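Dereck Linen Handling Practice Kit
Operating rules for two-arm bed-making work

Product overview

The Dereck practice kit is a set of written rules, floor markers, cable ties and record sheets for sites that run a two-arm robot on bed linen. It is sold by Serolska and covers the work of laying, pulling and lifting sheets in furnished rooms. It does not include a robot, hands or control software.

The kit was written by Ritva Rantala and Kanini Swai, who ran linen trials at Panagiotou before joining Serolska. The current edition was revised in February. Sites holding the earlier edition should replace the cable section and the hand check sheet. The rest is unchanged.

The rules assume one robot, one bed and one trained attendant. They are house rules for good practice. They do not replace the robot maker's manual or any law that applies to your site, and where the manual is stricter, follow the manual.

Grip and pull

Sheets are to be held by the near edge or the corners, one hand to each side. Both hands must report a closed grip before either arm moves away from the bed. If one hand reports an open grip, both arms stop, and the attendant decides whether to restart or release.

Pull force is set by the thinnest item in the batch. Do not raise it during a run to get rid of wrinkles. A wrinkled sheet is recorded as wrinkled and the run continues.
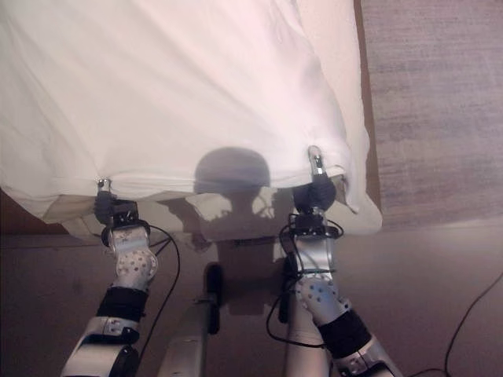 Who is allowed to restart the robot after a stop?
Only the attendant named on the record sheet for that run. If the attendant changes, write the new name and the time of day on the sheet before the robot moves again.

Attendant position

The attendant stands outside the reach of both arms, with a clear view of the two hands and a stop button in hand. The kit has floor tape for marking the reach line. Lay it with the arms at full extension, then add the margin given in the robot manual.

No one reaches in to straighten cloth while the arms are powered. Fitted sheets are the usual temptation here, as a corner will often come off just as the opposite one goes on. Stop the robot, wait for the stop light, fix the corner, step back over the line and restart.

Hands and fingertips

Check the hands before the first run and again after any snag. Wipe metal parts with a dry, lint-free cloth. Look for burrs, loose screws and thread caught in the joints. A burr that can be felt with a fingernail is enough to take the hand out of use.

Sleeves and covers worn over the hand must leave the fingers free to open fully. Check this with the hand empty, then with a scrap of sheeting in the grip.

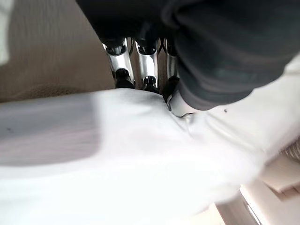 Metal fingers against white cloth, with dark gray fabric over the upper part of the hand.

Knit covers need more attention than woven ones. A loose loop can work its way into a hinge, and the first sign is usually a finger that closes late. Makis Karamanlidis, who looks after the spare parts list, recommends keeping a second cover in the room so that a worn one can be changed between runs instead of at the end of the shift.

Care labels should be turned away from moving joints or removed. If you remove one,
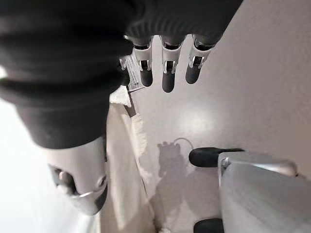 copy the washing instructions onto the cover's record sheet first. Covers are washed apart from guest or patient linen and are retired once the cuff no longer holds its shape.

Cables

Cables at the wrist need enough slack for a full turn and no more. Tie them at the forearm, never at a moving joint. Before lifting a sheet, run each arm once through the planned path without cloth and watch the loops. A cable that touches the bedding on the dry pass has to be retied.

Floor cables are kept out of the attendant's path to the stop button.

Lifting and inspection

A sheet may be lifted clear of the bed for inspection. Lift both corners together and hold still before looking for marks. Marks are noted by position and the item goes back to the laundry. Do not let the hem hang where it can fall between the arms and the robot's lower body.

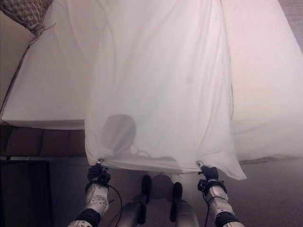
Sheet held by its two lower corners.

What is in the box

Rule book, printed, 60 pages
Reach line floor tape, 2 rolls
Cable ties, reusable, pack of 100
Hand check sheets and run record sheets, one pad of each
Wall card with the stop and restart steps

Ordering

Order from Serolska by part name. Refill pads and tape are sold separately. The Jado carry case fits the complete kit and is optional. For questions about the rules, write to Vangelis Ververidis at the Serolska service desk and give the edition month printed inside the cover.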